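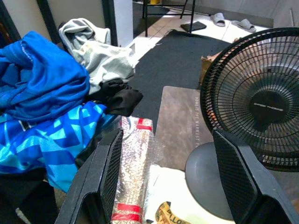

Changes to Shared Laundry Hours at Grinby House

Residents of Grinby House are advised that new laundry hours take effect in March 2024. The change follows the resident survey and was approved by the housing office at its last meeting.

The laundry room will open one hour earlier on weekdays and close at the usual time. Bookings are limited to two slots per household each week. A slot not claimed within the first fifteen minutes may be used by another resident.

Clothing left in the machines after a slot has ended will be moved to the folding table. Items still there at the end of the week will be taken to the office on the ground floor and held for four weeks. Unclaimed clothing in good condition will then be given to the Brisport clothing exchange, which next meets in September.

Residents are asked to check pockets before washing and to clean the lint filters after each use. Detergent should not be stored in the room overnight.

Questions about bookings may be directed to Merja Riihimäki at the housing office. Faults with the machines should be reported to Arlo Thibodeaux in building services.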